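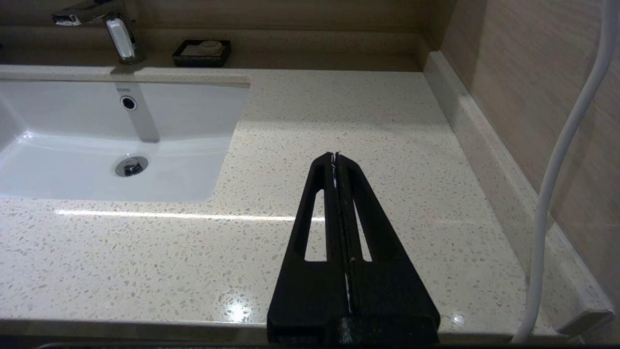 A speckled quartz benchtop in a cream tone, flecked with grey, beige and white.

The Second Life of the Country Kitchen
March 2018
By Ruxandra Bogdan

When the Imallow Hall kitchen was last refitted, the district still had a butter factory and the railway carried passengers. The cupboards installed then were painted many times over, the sink was replaced once, and the original bench remained in service until last winter, when the hall's trustees resolved that it could no longer be kept to the standard expected of a registered food premises.

The decision placed Imallow among a growing number of rural halls whose kitchens are being rebuilt for regular use. For much of the past century, the hall kitchen was required to produce tea, sandwiches and the occasional wedding supper. It is now more likely to be hired by a preserve maker on a weekday morning, a cooking class in the afternoon and a family gathering at the weekend. Each of these users brings different equipment and a different idea of what a kitchen is for.

The architect Rhys Treloar has worked on public halls throughout the region and was engaged at Imallow after completing a similar project at Wadetti. His practice begins with a period of observation, during which drawings are deliberately deferred.

"A hall kitchen has a social order that does not appear on any plan," Mr Treloar says. "There is a place where the urn stands and a place where people stand to talk to whoever is filling it. Move the first without considering the second and the room will be used badly for years."

At Wadetti, this work led to the retention of a servery hatch that the original brief had proposed to close. The hatch was widened and its sill lowered, so that children and people using wheelchairs could be served from it. At Imallow, the hatch had been boarded over in an earlier renovation. It was found intact behind the lining boards, together with its sliding shutter, and has been returned to use.

The finished room measures four metres by a little over six. Storage is divided between open shelving, available to every hirer, and lockable cupboards let by the season. The hall itself seats 200 for a meal, a capacity that was formerly theoretical. Supper for a full house had to be prepared elsewhere and carried in, and several long-standing residents recall trays of savouries travelling across the paddock from the school in the back of a utility.

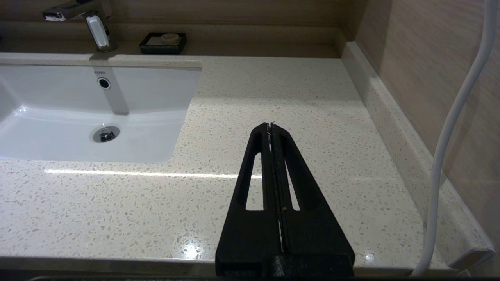

Choice of materials occupied more of the trustees' time than any other part of the project. Stainless steel was favoured by the commercial hirers and opposed by residents who felt that it would make the room resemble a hospital. Timber had strong support on historical grounds, and a length of the old bench was sanded and oiled as a trial before the question of maintenance settled the matter. The discussion then turned to engineered stone, and to colour. A speckled quartz has practical merit in a shared room, as a light beige ground scattered with flecks of white, grey, tan and brown is more forgiving of crumbs between one wipe and the next than a plain white surface would be. It also sits comfortably beside cream paint, which in a hall of this age is seldom far away. The trustees approved a stone of this general character at their second meeting on the subject, with one dissent recorded in the minutes.

Lighting and ventilation were less contentious. The high windows on the southern wall were repaired and fitted with new winders, and a mechanical exhaust was installed above the cooking range. The pressed metal ceiling required careful handling where the ductwork passed through it. Panels salvaged from a demolished store at Zadmont, matching in pattern though not in finish, were used to patch the opening.

The hall's records have proved an unexpected resource. A minute book kept by the former secretary, a Mrs Schwaiger, lists 124 suppers held under her supervision, with the dishes served and the names of those who brought them. Sponge cake appears on almost every page. Curried egg is mentioned first with some caution and afterwards as a matter of course. The book has been conserved and will be displayed in the supper room, open at a different page each month.

Mr Treloar consulted the same volume when planning the storage. Its inventories record how many platters, teapots and enamel basins the hall considered necessary, and where each was to be returned. "It was the best brief I was given," he says. "She had specified the kitchen already. We had only to find room for the dishwasher."

Bookings for the new kitchen opened this month. Hire is charged by the half day, with a reduced rate for district organisations and no charge for funerals, in keeping with a rule adopted when the hall was built. The first cooking class is scheduled for April and will be devoted to bread. Hirers are asked to bring their own tea towels, and to leave the shutter of the servery hatch in the raised position when they lock up.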